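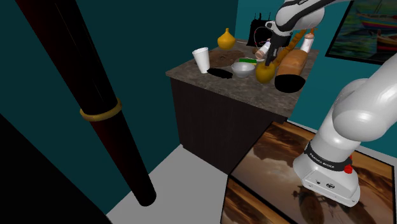
Slim fingers or wide pads for round things?

Hello all, I'm comparing two grippers in simulation before we spend real money, the slim Ivau fingers and the wider Dollo pads, both on a Franka arm over a kitchen counter. Over 300 tries each on the onion, the Ivau pair managed 219 and the Dollo 200. Is that gap worth trusting?
Stubbs

I'd be a little careful, my dear -- an onion is a kind shape, and simulated friction can flatter anybody. Do try the bread and the small bowl too, moving them a bit each time, and keep the closing speed the same for both. I spent 2 months blaming my fingers when it was the controller all along!
Ukura

Dollo pads, every time. Never had bother with mine.
padsandpulleys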